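Dollow Fan Mail and Autograph Requests - Frequently Asked Questions

Who handles mail for the cast?
All letters to performers in the television drama Vitell are received by the Dollow mail office and forwarded to each performer's agency every 20 days.

Can I request a signed photograph?
Yes. Each household may make one request per season. Enclose a stamped return envelope and print the performer's name clearly on the back. Requests for Bronwyn Bright are closed until April. 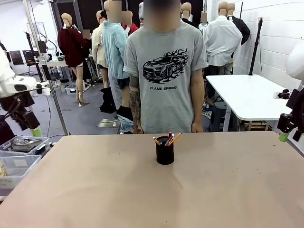
Letters should be no longer than two pages. Longer letters are forwarded unread - the office does not edit or summarize them.

May I send a gift?
Cards and flat items weighing up to 80 grams are accepted. Food, flowers and cash are returned to the sender.

How long does a reply take?
Please allow 62 days. Replies are not guaranteed.

Related pages
Vitell episode guide
Manurung Studios audience tickets
Zollell fan club membership
Contact the mail office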